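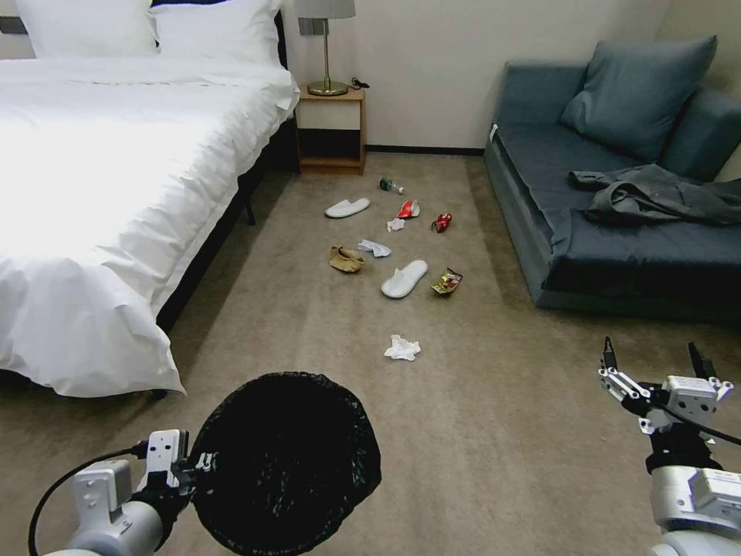
Housekeeping task passes 3,000 recorded runs

The bedroom cleanup set for Stider reached 3,134 recorded runs on Wednesday, September 2, 2020. Most of the recent ones come from the hotel-style room, where the robot has to clear litter from the carpet between the bed and the sofa and put it in the trash bin.

Vlasta Slanina has been running the sessions with Matěj Polák. One of them drives the arms and the other lays out the floor and writes up the log. They switch after each block, which keeps the driving from getting sloppy and also means that the set has two people's habits in it. Matěj tends to work from the near side outward. Vlasta clears whatever is next to the bed first. Both are fine and we are keeping both.

The litter is ordinary: crumpled napkins and tissues, snack wrappers, a chip bag, a paper bag, a soda can, a small bottle. The slippers are on the floor too, and they are not trash. A run in which a slipper goes into the bin is marked as a failure and kept in a separate folder. Sieglinde Haberkorn wants those for the part of the model that judges whether a run went well, so please don't delete them.

Each session begins with a fresh layout. We stopped using the printed floor plans in the spring, when it became clear that the model was learning the plan. Now whoever is setting up drops the pieces by hand, moves the slippers, and checks that both can be seen from the head camera before recording starts. The bin can be moved as well, as long as the left arm can still get to the rim.
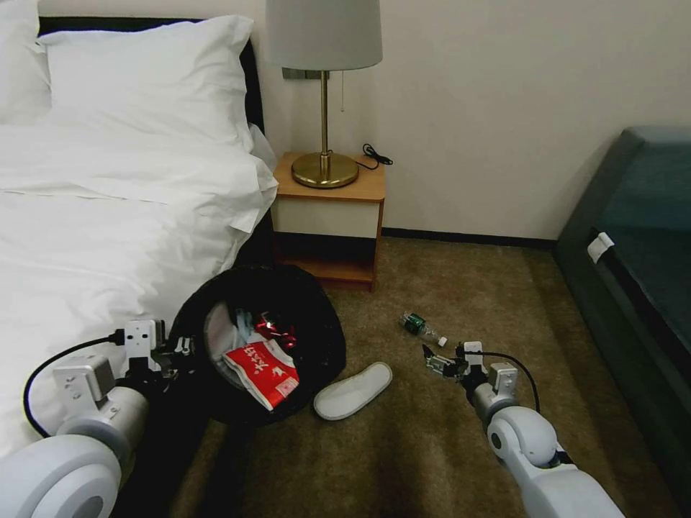
Holding the bin steady is still the step that takes new drivers the longest. The left gripper should close on the rim without dragging the liner down with it. If the liner slips inside, stop the run, fix it by hand, and start over. Don't try to rescue it with the right arm. We have 143 runs where somebody did, and Kamil Brabec has had to trim every one of them.

Tissues are the next problem. They are light, they sit low in the carpet, and a gripper that comes in at an angle pushes them along. Come down from straight above with the fingers open, and close slowly. Bottles and cans are easier if you take them across the middle.

Some changes to labeling start this week:

Every pick gets its own start and end mark. A single mark for the whole cleanup is no longer enough.

Missed picks stay in. Mark the miss, then mark the second try as a new pick.

Use "wrapper" for any snack packaging, including chip bags. Koubek had three different names for these and the counts did not match.

Write the lighting into the notes field. Daylight, lamp, or both.

Štefánia Brabec has updated the labeling guide to match, and old runs will be converted by script. She expects to check almost 200 of them by eye afterward and would be glad of help from anyone who has a free afternoon. 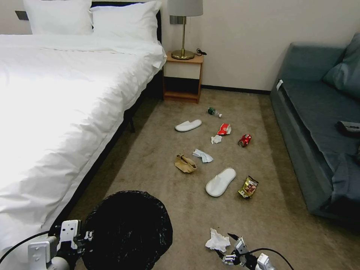

Bin at the left gripper, litter and slippers on the carpet between bed and sofa.

The first model trained on the new labels will be tested in October. The test will use 4 layouts that stay out of the training data, and Sieglinde is keeping those to herself until then. The older Idon model will be run on the same layouts so that there is something to compare with.

We would also like more variety in the litter. If you have clean, empty packaging at home, bring it in and leave it in the box by Kamil's desk. Paper and soft plastic are the most useful. No glass, and nothing that still has food in it.

Driving slots for the next block are on the Somura calendar. New drivers should sit with Vlasta for one session before taking a slot of their own.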